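December 30, 2022

Slept badly and began with the gripper before coffee. Yesterday the left finger was coming back late when I released it, maybe 2 mm behind the right one, and with such a difference the width reading is worth nothing. I took off both yellow fingers, cleaned the slots with a dry brush and put them back. There was fabric dust in the rail, more than I expected after only 12 days. In July, when we did only cups and spoons, I cleaned it one time in the whole month.

The screws I tightened by hand only, a quarter turn after they touch. The last time I used the long key and the housing made a small crack, and the new one took 27 days to come from Folleck. I do not want to repeat this.

After that I calibrated again: close fully, open fully, five times, slowly. The first run failed, the second passed. Then to the bedroom for folding, beside the blue bedspread, with the clothes in their piles and the mask on.

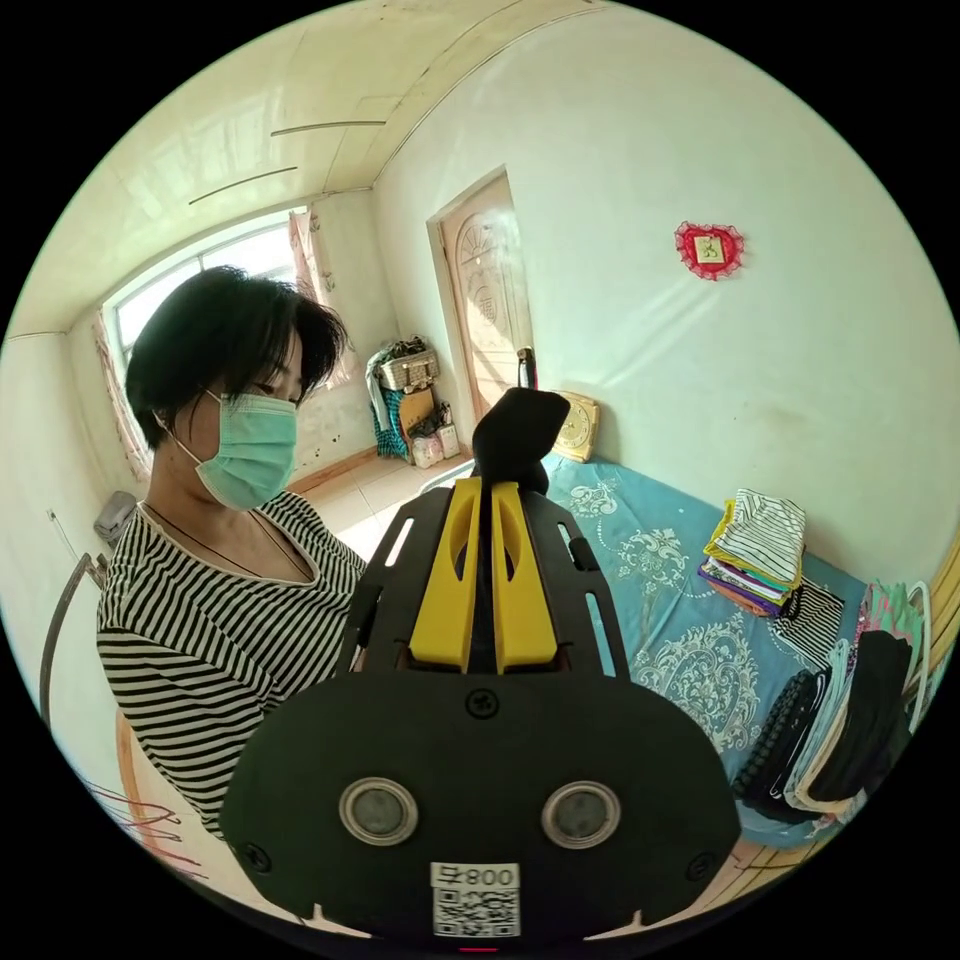
Lorne Perron wrote back that I should stop cleaning the rail dry, and that in Dinidbridge they wipe it with a little alcohol every evening and leave it open until morning. He also thinks my finger is late from the spring and not from the dust, and he asked if I had compared the two springs side by side. I had not. I was a little ashamed to answer.

So in the evening I opened it again on the kitchen table. The left spring is longer than the right one, very little, but one can see it when they stand together. I have one spare in the tin, from the old unit. Put it in, and the fingers now meet in the middle. I will see after 24 hours if it stays like this.

To do: order springs, two pairs. Ask Darcy for the alcohol wipes. Charge the battery before bed, I forgot it last night.

Back to top | Contact | © 2022 Vudberg notebook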